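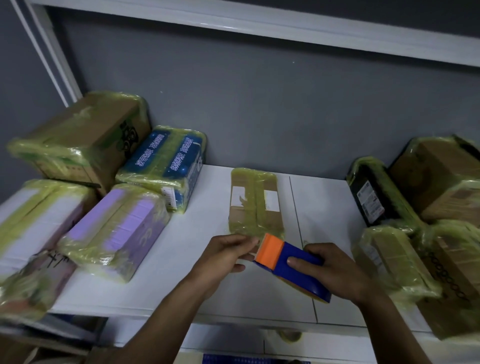
Taping up at the parcel shelf, Orndale returns depot. Photo: Flirkeo

Orndale wrapping cell back up after film trouble

Orndale, 9/26/26. The automatic wrapping cell at the Orndale returns depot is running again after 13 days of stop and start. Cause: a worn roller in the film carriage, plus a sensor that had slipped on its bracket. Neither part is expensive. Finding them took most of the time.

The cell, a turntable with one robot arm and a film carriage, was put in by Flirkeo in July. It wraps small and mid-sized parcels in stretch film before they go out again. When it behaves it gets through up to 1000 a day. For most of this month it has not behaved.

"It was leaving tails," said Britt-Marie Grønli, who looks after the cell for Flirkeo. "The film goes round fine, then the cutter comes down late and you get a loose end flapping. The next station reads a flapping end as a fault and the whole lot stops."

Staff have been finishing parcels by hand in the meantime. Film on, tape over the join, back on the shelf till the van comes. Clear tape, ordinary hand dispenser. Slow, but nothing has missed its van, the depot says.

First guess was the film itself. A new batch had come in from Lonero, the supplier, and it was a touch thinner than the old one. The depot swapped back to old stock for a day. Same tails. So not the film, or not only.

Then the blade. Changed twice. Better for an hour or so each time, then the same again.

Grønli took the side cover off the carriage on her second visit and found the pre-stretch roller worn on one side, enough to let the film creep. The tension went up and down as the turntable turned and the cutter was never quite where the film was. The roller had done 3865 running minutes by the cell's own log, well short of what it is ment to last. She puts that down to cardboard dust in the bearing.

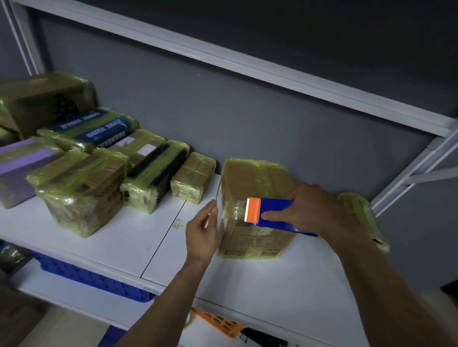
The join is the bit to watch, she says, by hand or by machine. Press the tape down flat along its whole length, don't just dab the ends. Parcels with a poor join open up in the van and come straight back to the depot, and then someone has to do them again.

The sensor was a smaller matter. Its bracket is held by one screw and the screw had worked loose. It now has a lock washer and a line of paint across the head so anyone can see if it has moved.

With the new roller in, the arm had to be taught its pick positions again, seven of them. The carriage sits slightly further forward than before and the gripper was catching the film guard on the way back. That took an afternoon. A run of mixed boxes followed, odd sizes and all, and no tails reported.

New routine from now on. Carriage blown out with the air line at the end of every shift. Roller wiped with a dry cloth, no solvent, it eats the rubber. Tension checked with the spring gauge at start-up and the reading written on the sheet by the door. If it is off by more than a notch, stop the cell and ring Flirkeo, don't wind the brake up to hide it. The blade gets looked at weekly, changed when it drags.

A spare roller is now kept on site, in the cupboard under the control panel. There wasnt one before, and four of the lost days went on waiting for delivery.

The control software, Ông, also gets a small change. Until now it logged every loose tail as "film break", which sent people looking for a break that wasn't there. The next update gives it a fault name of its own. Flirkeo has not given a date for it.

Film from the thinner Lonero batch will be used up, on a lower tension setting. The setting is saved in the panel as recipe 7. Operators need to pick it themselves when they load a roll, the cell can't tell one film from the other.

Hand taping goes on for anything too long for the turntable, as before. Dispensers and spare tape are kept at the shelf; please put them back there and not on top of the control panel, where one was found last week resting against the reset button.

Grønli is due back in a fortnight to measure the new roller. Faults before then go in the log first, then by phone to Flirkeo.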